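# Clearing the Table: A Household Sorting Method for Shared Rooms

*By Odette Vidal*
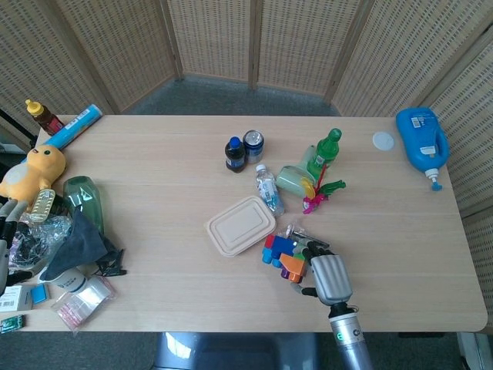 *Bottles, toys, packets and a takeaway container on the sorting table, with the rattan-style screen behind.*

Every shared building has a surface on which things come to rest. At the Tratolero residence it is a light wooden table, kept in a carpeted corner of the ground-floor common room. Residents of the 91 flats leave what they have finished with, what they have found in the corridor and what they mean to come back for. By the middle of November the surface can be hard to see.

The residence has used the same clearing method for four years. It was set down by Blandine Mallet, who managed the building until her retirement, and has been kept up with few changes by her successor, Maxence Renaud. The written version covers one side of a sheet of paper and is pinned inside the cupboard door.

The first rule concerns liquids. Anything that could leak is dealt with before any other object is touched, starting with whatever is lying down. A large detergent jug on its side takes priority over a water bottle in the same position, and both come before sauce bottles, drinks cans and fizzy drinks. Containers are stood upright, checked and closed. Detergent goes directly to the laundry room, and is never placed in the same crate as food, even for the length of a corridor.

Food packaging follows. Takeaway boxes are opened at the sink, never over the table. Paper cups go into the general bin; plastic bottles are emptied, rinsed and recycled with their caps on. Small packets are read before a decision is taken. Mrs Mallet's sheet is firm on this point: "If the packet has no label and no owner by evening, it goes."

Toys are treated with more patience. Building blocks are gathered by the handful and kept together in one tub, whatever set they may have come from. Soft toys are placed on the shelf by the entrance, at a height where a child can see them. Pinwheels and other light pieces with turning parts are stored upright in a jar, where the petals do not bend. The residence holds toys for 15 days before offering them to the playroom.

Cloths and clear bags cause the greatest difficulty, for they hide other things. The method asks that each cloth be lifted straight up, shaken over the table and folded, and that each bag be opened and felt along its seams. Metal items go into a saucer at the front desk. Cables are coiled and tied, and are not guessed at. A loose lid is put to one side until the last container has been sorted, and is thrown away only if it fits none of them.

Glass is left until there is room for it. A vase lying among soft objects is safe enough where it is, and Mr Renaud advises against moving it while the surface is crowded.

"People want to begin with the breakable thing," he explains. "They lift it, and then they have nowhere to put it down."

The folding screen was a later addition, proposed by a resident, Albane Delaunay, who felt that the corner should be less exposed to the rest of the room. Opinion on it remains divided. Some residents find that the table fills faster when it is out of view, and the matter will be raised again in the spring.

Copies of the sorting sheet are available from the front desk.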